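How to Set Up a Sorting Task in Rokora

Rokora is the simulation package from Mumidgate. It comes with a stock arm, a two-finger gripper, a camera mounted above the fingers and a library of tables, floors and small objects. This page covers one job from start to finish: building a tabletop scene with flat printed items and recording runs of the arm sorting them. It was written with the Standard license. The Lite license works the same way but has no batch recording.

Last checked: 2023-03-06

What you need

A computer with a separate graphics card
Rokora installed and activated
The Grultau object pack, which is a separate download from your account page
A few image files of your own if you want to use them on the cards

Step 1: Start a project

Open Rokora and choose New, then Tabletop. Give the project a short name without spaces. The program makes a folder with the same name and puts the scene file, the settings file and an empty recordings folder inside it. Leave these where they are. If you move the recordings folder later, the replay window will not find it.

Step 2: Pick the table and floor

Go to the Surfaces tab. Table top, table edge and floor each have their own material, and you can mix them freely. Pick colors that are clearly different from each other. A dark top on a dark floor is fine as long as the edge has some pattern to it. Press Apply after each change. The preview does not update by itself.

Step 3: Add the printed items

Open the Grultau pack and find the folder called Flat Prints. It has bordered photographs and small square cards. Drag the ones you want onto the table. To use your own pictures, right-click an item, choose Replace Print and select the file.

Then press Scatter. This turns each item to a random angle and lets some of them overlap. The Overlap slider controls how much. I keep it low for a first test and raise it once the arm can pick up single cards.
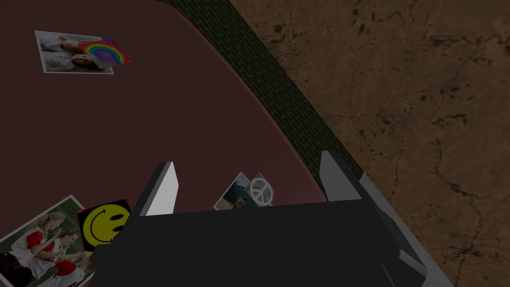 Step 4: Check the gripper

In the Arm tab, set the fingers to Open and move the arm over the table with the arrow keys. Watch the wrist camera window while you do it. If the fingers hide the item you are aiming for, raise the camera mount a little and try again.

Flat items are hard to pick up with two fingers. Set Item Thickness to 3 mm, even if a real card would be thinner. Below that, the fingers tend to pass through the card or push it along the table.

Step 5: Record

Click Batch, enter 200 runs and press Start. Turn off the preview window first or it will take much longer. My batch finished in 446 minutes, so it is a good job to leave overnight.

If a run fails, Rokora marks it red in the list and goes on to the next one. You can open a red run and replay it, but you cannot restart it on its own. You have to add it to a new batch.

Exporting

Choose Export from the File menu. The Kapoor format keeps the camera pictures and arm positions together in one file per run. Plain folders are also available and are easier to look through by hand. Both take up the same amount of disk space.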